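Budgeting for a drink-pouring arm: what am I forgetting besides the arm?

Asked 15 Jan 2019 in Buying and Planning
3384 views, 2 answers

I've been asked to put together a budget for a small tabletop arm that can pick up a drink bottle and pour into a mug. My boss read a piece on robot bartenders and now it's a line item, lucky me! I have quotes for two arms, a Herska and a Trilov, and the Trilov is a good bit cheaper, but the quote is for the arm and controller and that's it. Gripper is extra, cameras are extra, and I've never bought any of this stuff before.
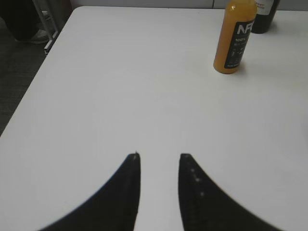

What I really can't work out is the gripper. The Herska people want to sell me a fancy one with swappable fingers, and the plain two-finger one is way less. We'd be grabbing juice, soda and maybe a wine bottle, so different widths and very different weights. Do I need the fancy one? And how much should I hold back for the things that aren't on any quote? I have to turn the numbers in before the new budget year starts in July.

Answer 1 (accepted)

I did this same exercise for our demo bench, so take what's useful. Start with your heaviest full bottle, not with the arm. Weigh it on a kitchen scale, add the weight of the gripper and whatever camera you bolt onto it, and then look at the payload on each quote. Payload usually gets quoted close to the best case, and a bottle held out at full reach is nowhere near that. If the Trilov only just makes it on paper I'd pass, or else drop wine from the plan and stick with small juice bottles.

Two plain fingers will get you going. Measure the fattest bottle and compare it with the full opening - and leave some room, you want slack on both sides when the arm comes in a little crooked. 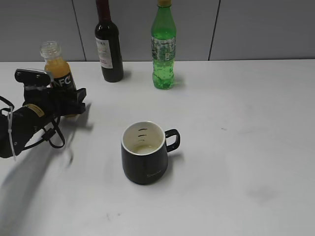

2 min read

For the stuff that isn't on the quote, my list was:

1. Cameras. One at the wrist and one fixed beside the table, plus mounts, plus longer cables than you think. Don't forget zip ties, I went through a bag of them keeping cable loops away from the joints.

2. The table. Ours came from Ganditz, plain white, and I'd get a matte top again. Check that it doesn't wobble when the arm swings around. You'll want a plain backdrop too, and gray panels are cheap. 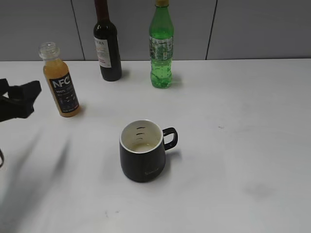 3. Things that get spilled on or broken. Spare mugs, spare fingers, towels, a tray, and a lot more juice than seems reasonable. I put in for six mugs and wish I'd asked for more.

4. Your own time. I planned on two weeks for setup and it took five.

Oh, and have whoever signs off decide now if the arm has to take caps off. Starting with an open bottle is a much smaller project!

- Wenceslao Palacios

Answer 2

just get the cheap one. we rented from Montes first and then bought, they took part of the rental off the price, maybe ask if they still do that. no idea about grippers sorry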